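3.2 Simulated cell and arm set-up

The simulated cell was built to match the physical one at the Pernari site as closely as was practical, so that a fault found in one could be looked for in the other. It holds a single arm with a two-fingered gripper, fixed at its base beside a kitchen island. The kitchen model came from the Wutico household set and was used without changes to its layout. Only the base position of the arm, the contact settings of the gripper and the friction of the worktop were adjusted for this study.

The base was placed first. We tried a grid of positions along the island and kept those from which the arm could reach the whole of the working area without passing close to a joint limit. Two positions met this condition. The one further from the back counter was chosen, as it left more room for the elbow when the arm was folded for start-up. The base was then locked, and all later measurements were taken from it.

Joint zeroing followed the routine used on the real arm. Each joint was driven slowly to its stop, backed off, and driven to the stop again at half speed. The second reading was stored. In simulation this step might seem unnecessary, but leaving it out had caused trouble in April, when an offset in the wrist joint was carried over from an older model file and went unnoticed for 154 trials. Those trials were discarded. The zeroing routine now runs whenever the scene is loaded, and the Wegener control layer refuses motion commands until it has finished.

Gripper settings took longer. Clear drinking glasses were the hardest items to set up for, for two reasons: the contact patch at the rim is small, and the depth estimate at the rim of a transparent object is poor. With the default contact stiffness the fingers sank into the rim by a small amount and the solver then pushed the glass away — sometimes right off the worktop. Raising the stiffness cured the sinking but made the fingers chatter. The final values, shown in use in Figure 2, were found by lowering the closing speed first and raising the stiffness only afterwards.
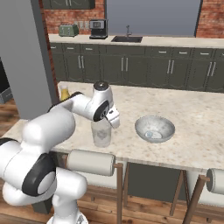

Figure 2. The arm in the simulated kitchen, with the gripper at the rim of a drinking glass.

Once the gripper values were fixed, a check run of 100 grasps was made with no change to the start pose. The run was repeated after every software update, and also on any Thursday when no update had been made, so that slow changes in the results could be told apart from sudden ones. A check run was counted as passed if every grasp ended without a solver warning. Whether the item was then lifted cleanly was recorded separately, as lifting depends on the grasp planner as well as on the set-up of the cell.

Upkeep of the simulated cell was light but not absent. The main task was keeping the arm model in step with the real arm. When a finger pad was replaced on the real gripper, the pad thickness in the model file was changed to the measured value and the joints were zeroed again. The Grimano log viewer was used to compare joint currents in the two cells after each such change. A steady difference in one joint usually pointed to a friction value that needed correcting, while a difference in all of them pointed to the payload entry — most often left at the value for the old pads.

Over the study period 725 set-up and upkeep entries were written to the log. Most were routine zeroing records. The remainder are discussed in Section 4, grouped by the part of the cell they relate to.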